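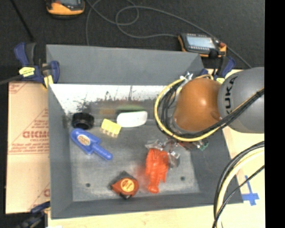
Figure 7.1 A toy lobster, a tape measure and a blue plastic toy in a gray bin with sloping sides.

Chapter 7
Sorting Mixed Goods

Key terms
mixed bin, sort key, first pass, second pass, holdover, home location

After reading this chapter you should be able to:
Choose a sort key for a bin of mixed goods.
Carry out a first pass and a second pass.
Decide when an item should become a holdover.
Write a tag that another person can use without asking you what you meant.

Chapter 6 dealt with goods that arrive in cartons, already grouped by the sender. A carton of tape measures holds tape measures. The packing slip says so, and the work is mostly checking that the slip is right. A good deal of what passes through a stockroom does not come in that way. Donations, customer returns, lost property and the leftovers from a closed department all tend to reach the table in a mixed bin, with no slip.

A mixed bin is any open container holding items that belong in different places. It does not have to be full. The bin in Figure 7.1 holds very little, and it still raises most of the questions in this chapter. The lobster and the tape measure are both orange-red. The lobster and the blue piece are both toys. Someone who sorts by color will put the lobster next to the tape measure. Someone who sorts by use will put it next to the blue toy and send the tape measure across the room to hand tools. Both people have sorted the bin, and only one of the results is any help to a customer looking for a toy.

The feature you sort by is called the sort key. Common keys are use, material, size, color, condition and owner. Most shops and stockrooms pick use as the main key and keep size or condition for later. Color is a poor main key for general goods, although it works well for yarn, paint, thread and clothing. Before you pick up the first item, you should be able to say your sort key in one word. If you need a whole sentence, you are probably trying to use two keys at once.

Shape can mislead you as well. Molded plastic toys come as animals, food, vehicles and tools, and a toy tool can end up with the real ones if the sorter goes by outline. Pick the item up and turn it over. Look for a label, a sticker or molded lettering, and read it if it can be read. A sticker on a toy may be part of the design, a price from some earlier sale, or a mark put on by the last person who handled the stock. Do not peel it off during the first pass.

The first pass

The first pass moves every item out of the mixed bin and into a broad group. Keep the groups few. Toys, hand tools, kitchen goods, paper goods and cloth will cover most donated bins. Work from one side of the bin to the other and handle each item once. Do not test anything, clean anything or set a price. Those jobs belong to the second pass, and mixing them in is the usual cause of a table that is still covered at closing time.

Bins with sloping sides are easier to reach into than straight ones, but small parts slide down and gather along the edge of the floor. Run a hand along that edge before you call the bin empty.

The second pass

The second pass takes one group at a time. Now you check condition, match loose parts and choose a home location, meaning the shelf or drawer where the item will stay until it is sold, claimed or used. Pull out the blade of a tape measure and let it back in. Look over a plastic toy for cracks and sharp seams. Write the tag as you go.

Any item you cannot place is a holdover. It goes on the holdover shelf with a tag giving the month and your initials.

Case: The back room at Gronadis

Gronadis is a secondhand store in Flistton. When Manju Kashyap took over the back room in December, there were 969 items waiting in mixed bins, and the holdover shelf had not been cleared since spring. The staff had been using 13 first-pass groups. Two of them were "small" and "other," and between them they had taken in close to half the stock.

Kashyap cut the groups to five and moved the second pass to Monday mornings, before the store opened. She also changed the tags. An old tag might read "red thing, plastic." The new ones had to give the use first and the color last: "toy, lobster, orange-red." The backlog was gone before the spring donations started. The store now takes in up to 2000 items in a busy month and has kept the same five groups.

Before you read on

Find a drawer or box at home that holds mixed goods. Sort it once by color and once by use, and write down which items changed neighbors. Keep the list. You will need it for the tagging exercise in Section 7.2.

7.1 Choosing a Sort Key

A sort key should match the way people will look for the item later. Start by asking who will be looking.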